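How to Level and Steady a Folding Table

A folding table that rocks is usually a quick fix, but the cause is worth finding before you start stuffing cardboard under a leg. 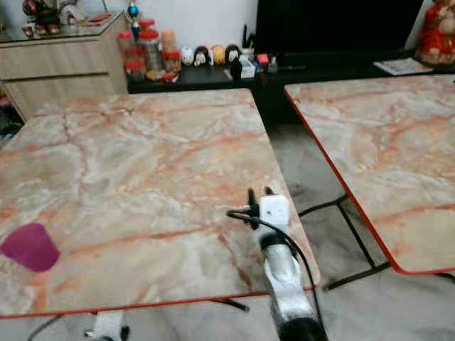
Da-eun Baek wrote in to ask whether it's safe to saw a little off the longest leg, which is what her father always did. On a wooden kitchen table, maybe. On a folding table I'd leave the saw alone. The legs have to fold flat against each other, and on many tables the feet are capped tubes. Once you cut one, the cap may not seat properly and the leg may not line up with its catch. Everything below can be undone if it doesn't work.

What you need

A spirit level, short is fine
A screwdriver that fits your screws
A small adjustable wrench
Replacement foot caps, if yours are split
Felt or rubber pads with adhesive backs
A pencil and some masking tape
A flat board a bit wider than your table's leg spread (optional)

Step 1. Find out if it's the floor

Most rocking tables I've been asked to look at were standing on a bad floor. Tile is the worst for this, then old boards, then poured concrete in garages and basements, which often slopes toward a drain.

Set the table up where you normally use it and push down on each corner in turn. Put a piece of masking tape on the leg that lifts. Now turn the whole table a quarter turn and push the corners again. If the same leg lifts, the trouble is in the table. If a different leg lifts and it's the one now standing where the first one stood, the trouble is in the floor.

Check a second spot in the house too. One test on a strange floor can fool you, especially in an older building where the low places are wide and shallow.

If it's the floor, you can skip to Step 6.

Step 2. Check that it's fully open

This sounds too simple to mention, but a brace that has stopped just short of its catch will make the table rock and will also let it fold when you lean on it. Turn the table on its side, open the legs and look at each brace. A sliding ring should sit all the way down over the joint. A spring catch should click. If it won't click, look for dirt or old paint in the slot and clean it out with a dry toothbrush before you force anything.

A drop of light oil on the hinge pin helps. Wipe off the extra so it doesn't end up on the carpet.

Step 3. Tighten the hardware

With the table upside down on a blanket, go over every screw that holds the leg brackets to the top. Snug is enough. The tops on these tables are often thin board with a plastic or laminate face, and it's easy to strip the hole or, worse, push the point of the screw up through the good side.

If a screw just spins, the hole is worn out. Take the screw out, fill the hole with wood glue and a couple of wooden toothpicks, snap them off flush and let it dry overnight. Then put the same screw back. Don't go to a longer one.

Bolts at the leg joints are different. Those need to hold without clamping, or the legs won't fold. Tighten until the leg stops wobbling sideways, then back off slightly until it swings again. If the nuts work loose every few weeks, replace them with lock nuts, the kind with a nylon ring inside.

Step 4. Look at the feet

Pull off the caps one at a time and look inside. A metal leg will slowly cut through the bottom of a plastic cap, and then that leg is shorter than the others by the thickness of the plastic. It doesn't take much to feel it at the tabletop.

Replace all the caps, even if only one is worn through. New ones next to old ones will give you a new wobble. Measure the outside of the tube for caps that slip over, and the inside for plugs that push in. I keep a bag of the Kondis slip-on caps in the drawer, and they've been fine on tile. The Louro ones are softer and grip better on smooth concrete, but they're a struggle to get on. Warm water for a few minutes makes them easier.

Step 5. Check for a bent leg

Lay the table face down again and sight along the legs from one end, with your eye low. A bent leg shows up quickly when you compare it to the one beside it. You can also lay the flat board across all the feet. Any gap under the board tells you which foot is low, and how low.

A slight bend in a steel tube can often be eased back by hand, with the leg open and someone holding the top down. Go slowly and check with the board often. If the tube has a crease or a flat spot, leave it. It has lost its strength there and straightening it will make it weaker. Replacement leg sets are sold for most standard sizes, and fitting one takes 30 minutes if the screw holes match. They usually don't match, so allow longer.

Step 6. Pad the low leg

Put the table where it's going to live. Press the corners, find the leg that lifts and slide pads under it until the rocking stops. Thin pads stacked two high are better than one thick pad, which tends to squash on one side.

Put the level on the top, once along the length and once across. You're looking for "good enough." A table that sits a hair off level but doesn't rock is fine for meals, cards and sewing. If you're going to set a fish tank or a scale on it, use something other than a folding table.

When you're happy, peel the backing and stick the pads on. Mark the floor position on the underside of the table with pencil (I write "window" or "door" near the padded leg) so you can set it up the same way next time.

If you move the table a lot, skip the adhesive pads and buy screw-in leveling feet that fit inside the tube. Prostlow makes a set with 2 inserts per pack, so you need two packs for a four-legged table. They turn by hand. They also collect grit, so wipe the threads now and then.

Putting two tables together

People often want one long surface out of a pair, for a family meal or for cutting fabric. Two tables that came from the same store can still differ in height once the caps have worn.

Level the first table as above and leave it alone. Bring the second up to it and run your hand across the join. Pad the second table until your hand passes over without catching — start with the legs nearest the join, then do the far ones. Once the heights agree, you can hold the pair together with a strap around the adjoining legs, or with a couple of spring clamps on the underside if there's a lip to grab. Wukon sells a flat clip for this. It works on thin tops only, and mine left a faint mark, so put a bit of felt under it.

A tablecloth will hide a small step, but a glass set down on it will find it.

If it still wobbles

Some sway is built in. If all four feet stay on the floor and the top still moves side to side, the slack is in the brackets. Check whether the rivets have worn oval holes in the metal. You can drill out a rivet and fit a bolt and lock nut of the same width. I've done this on a table that was 13 years old and it's still in use, though it no longer folds quite as neatly.

Cracked brackets should be replaced. Don't glue them, and don't use the table for anything heavy in the meantime.

Storing it

Stand the table on its long edge against a wall, legs folded and caught. Leaning it on a corner for months can put a twist in the top, and you can't pad your way out of that. Keep it off a damp floor with a couple of scraps of wood. If it goes in the garage over the winter, check the caps when it comes out.

Updated 27th August with the note on leveling feet.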